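Household battery sorting

Household battery sorting is the practice of separating loose cylindrical cells by size, chemistry and remaining charge before they are used, stored or thrown out. It is usually done on a table, usually in the evening, and usually after a smoke alarm has started chirping. Most homes that attempt it do so once and then buy more batteries.

Background

The common cylindrical sizes differ in length and width but share a voltage of 1.5 when new and alkaline. This has encouraged generations of people to keep them all in one drawer. The drawer tends to collect fresh cells, spent cells, cells on probation (taken from a remote that "seemed slow") and cells whose owner has died or moved out. Appearance is a poor guide to charge. Copper-colored ends and silver casings are matters of branding, and a dead cell keeps its looks for years.
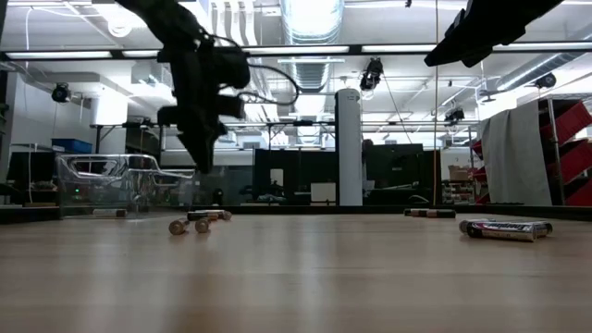 Dumisani Msimang objects that the drawer is unfairly maligned, having run a hallway clock from one for 20 months without sorting anything, and holds that a cell should be presumed good until the clock stops. The position has followers, most of whom are late for things.

Method

Sorting by size comes first, as it can be done by eye. Sorting by brand is optional but has a practical use: cells in the same device should match in make and age, or the stronger ones will drain into the weaker and encourage leaks. The usual result is several small clusters laid out on the tabletop, plus one group that nobody wants to name.

Charge is then checked with a meter or a cheap tester. The drop test, in which a cell is let fall on its flat end from a low height, is widely repeated. A used alkaline cell tends to bounce more than a new one, but the bounce appears well before the cell is empty, so the test mainly identifies batteries that have been used, and people who own hard tables.

Cells that pass go into a bin or box, lying the same way. Leaking cells are handled with gloves. Lithium cells should have their ends taped before disposal, and rechargeable ones go to a collection point. Rules for alkaline cells vary by place, and the leaflet explaining them is generally in the drawer.

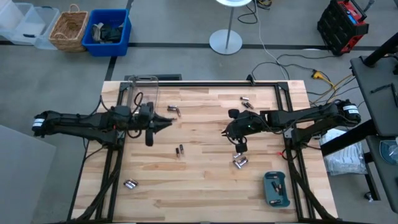

Storage

A cool, dry cupboard is enough. Refrigeration, once popular, gains little for alkaline cells and invites condensation. Milagros Tamayo's household pamphlet "The Hutumeo Drawer" recommends a divided tray and a July clear-out. The pamphlet sold 300 copies, 40 of them to the same hardware store.

See also: Junk drawer; Flashlight; Smoke alarm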